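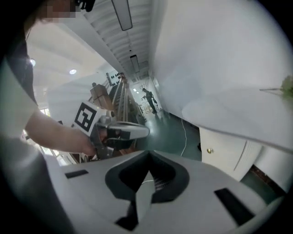 Cilwood Interior Wall Filler, Fine Grade

Ready-mixed filler for plaster, plasterboard and painted masonry. White. Indoor use only.

Product code: CW-F30
Sold by: Mikent Building Supplies, Futley branch and online

Overview

Cilwood Fine Grade is a water-based filler supplied ready to use. It is meant for hairline cracks, screw holes, dents and shallow gouges in sound interior walls and ceilings. It can be applied straight from the tub with a flexible filling knife and sanded by hand once hard. It does not need priming before a water-based emulsion, although very porous repairs will take an extra coat.

The filler is not structural. Cracks that reopen, or that run diagonally from the corner of a door or window, should be looked at before they are filled. For holes deeper than the limit given below, use Cilwood Deep Fill first and finish with Fine Grade.

Specification

Form: smooth paste
Colour when dry: white
Maximum depth per layer: 6 mm
Maximum total depth: 14 mm, in layers
Minimum temperature for use: 7 °C, air and wall
Sanding: 120 grit, finishing with 180 grit
Clean-up: cold water, before the filler hardens
Shelf life: see date on base of tub
Pack sizes: small tub, large tub, tube with nozzle

Drying times

A skim over a hairline crack is usually ready to sand in roughly 30 minutes in a warm, aired room. A full layer should be left overnight. Cold walls, north-facing rooms and fresh plaster all lengthen the time. Heating the repair with a hot air gun will skin the surface and leave soft material behind it, and the patch may then sink after painting.

Test by pressing with a fingernail at the deepest point. If it marks, leave it.

Preparing the wall

Remove flaking paint and loose plaster. Rake out cracks with the corner of a scraper so that the filler has an edge to hold. Brush away dust with a dry brush, then wipe with a damp cloth. Gloss and eggshell should be keyed with 120 grit paper. Old distemper must be washed off or sealed; filler will not hold on it.

Bare plaster older than a year or so should be dampened lightly. New plaster must be fully dry.

Applying

Stir the tub if any liquid has risen to the top. Load the front edge of the knife only. Press the filler across the crack first, then draw the knife along it at a low angle. Leave the repair very slightly proud of the surface. Overworking drags the paste and leaves ridges.

For a second layer, wait until the first is hard throughout, sand off any high spots, remove the dust and repeat.

Replace the lid between loads. A piece of cling film laid on the surface of the paste will slow drying in a part-used tub.

Painting

Emulsion can be applied once the repair has been sanded and dusted. On a flat white wall under side light, spot-prime the patch with thinned emulsion and recoat the whole wall from corner to corner. Touching in the patch alone often leaves a visible change in sheen, particularly with matt paints that have been on the wall for some time. For oil-based paints, use an undercoat.

Not suitable for

Outside walls
Shower enclosures and splash zones
Floors
Gaps between skirting and wall (use Cilwood Flexible Caulk)
Tile joints
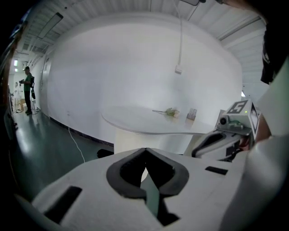 Customer comments

Rezaei: Used the large tub on a hallway with a lot of old picture hook holes. Sands very easily, almost too easily at 120, and I went to 180 for everything after the first few. One patch sank and needed a second go. Does the film trick work for more than a week or two?

Reply from Mikent: It should do if the film touches the paste all over and the lid is fully down. Keep the tub off a cold garage floor. Filler that has frozen will be grainy after thawing and should be thrown away. The patch that sank was probably filled in one layer above the 6 mm limit, or sanded before the middle had set.

Storage and disposal

Store upright between 7 °C and 30 °C, out of direct sun. Do not empty surplus filler into drains. Let it harden in the tub and put it in with household waste. Empty tubs may be rinsed and recycled where plastic pots are accepted.

Safety

Wear a dust mask when sanding. Keep out of reach of children. If paste gets into the eyes, rinse with plenty of clean water. The safety data sheet is available at the Futley trade counter on request.

Related products

Cilwood Deep Fill
Cilwood Flexible Caulk
Cilwood Filling Knife, flexible
Mikent sanding sheets, mixed grits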